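Print this page | E-mail this page

Brament Door and Drawer Project: Progress Report for March 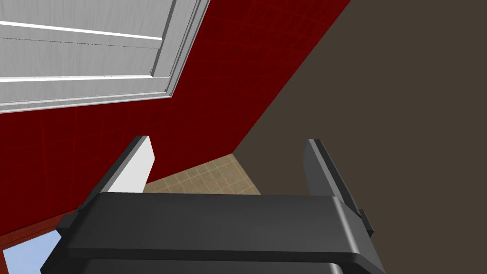 Could we see a little more about the misses this time and a little less about the totals, the program desk at Frerichs asked after reading the last report. Fair enough! I've moved the totals down the page and given the misses most of the room, and if that's too much detail, please say so and I'll trim it back next time.

Where we are

The short version is that the simulated half of the collection is in good shape and the real half is behind. We've been recording demonstrations in the simulator most afternoons, steering the gripper by hand through a set of rendered rooms and saving each attempt from the wrist view, along with the joint positions and the commands we sent. The tasks haven't changed from the proposal: get to a door and open it, get to a drawer and pull it, and come away again without scraping anything.

We have nine room layouts up and running. The walls, floors and doors in each one can be swapped for other colors and textures, so a policy that has only ever met a red wall next to a white paneled door doesn't decide that red means door. (Our first trained policy did pretty much that. It headed for anything red, including one wall with nothing on it whatsoever, and pressed on it quite patiently until the episode timed out.) Since we started mixing the textures properly, that particular habit has gone away in our checks, though I wouldn't swear it's gone for good.

The misses

I used to throw out every attempt that didn't end with the door open. It seemed tidy. The trouble showed up when we ran the trained policy and it drifted a bit to one side of a handle: it had no idea what to do, having never seen anyone in that spot. All our examples were of people doing it right the first time.

So now we keep three kinds of attempt. Clean ones, as before. Attempts where the operator goes wrong and then fixes it, which we've started calling recoveries. And plain failures, which are saved and labeled but don't go into the training set for now. We may want them later for a success detector, and storage is cheap compared with the afternoons it takes to record them.

Recoveries are harder to collect than I expected. If you ask a person to make a mistake on purpose, you get a very theatrical mistake — a big swing off to the side that a robot would never make. What worked better was having the simulator nudge the gripper off course at a random moment and letting the operator sort it out. The nudges are small. The first version was not small, and the operators told me so in some detail.

There's one kind of miss we still haven't solved. When the gripper comes in close beside a large flat surface, like a cabinet side, the wrist view fills up with one plain color and the person driving loses track of the depth. We get a run of slow, hesitant attempts with a lot of backing up. I don't know yet whether those are useful (the policy will have the same poor view, after all, so maybe it should learn to be careful there) or whether they just teach it to dither. My plan is to train one version with them and one without and compare. I'd hoped to have that result for this report and I don't.

The numbers

Here's the batch we closed this month. We recorded 100 attempts in the newest layout, and 80 of them passed review and went into the training set as either clean attempts or recoveries. The rest were plain failures or had a recording problem, mostly dropped frames when the logging machine got busy with something else. We've moved the logging to its own disk and haven't seen the problem again since.

Review is still done by hand. One person watches each attempt at double speed and a second person spot-checks the labels. It's dull and I'd love to automate it, but every time I look at what a script would have let through, I go back to doing it by eye.

The real arm

This is the part that's behind. The arm was meant to be up and recording at the Brarley site by now. The mounting plate came with the wrong hole pattern, we sent it back, and the replacement arrived late on a Thursday with the right holes and no bolts. It's on the bench and moving, but the wrist camera isn't calibrated, so I'm not counting anything from it. We have 4 practice attempts recorded on it, and I wouldn't show them to anybody.

I don't think this threatens the overall schedule if we're calibrated by the end of next month. If we aren't, I'd rather come to you early and talk about swapping some of the real-arm drawer work for more simulated layouts than turn in a thin set of real recordings just to hit the count.

Money

We're a little under on equipment and a little over on operator hours, and the two come close to canceling out. The extra hours went to relabeling the old batches after we brought in the recovery category. I didn't budget for that and should have. No new request at this point.

What's next

Finish the comparison on the close-up attempts. Calibrate the camera. Write up the labeling guide properly, so a new operator can start from the guide and not from me talking at them for an hour. And I'd like to try Goltell, our viewer, on the review step, now that it can play attempts from the same layout side by side. Even that might save us a good chunk of time — the odd ones jump out when there's a normal one running next to them.

If you'd like to try driving the gripper yourself, the offer from last time stands. Afternoons are best, and fair warning, the drawers are much harder than the doors.

Related items

Brament Door and Drawer Project: Progress Report for February
Choosing wall and floor textures for the room layouts
Goltell viewer: release notes
Brarley site: bench setup and access
Operator sign-up sheet

Contact the Brament project office | Copyright Brament. All rights reserved. | Back to top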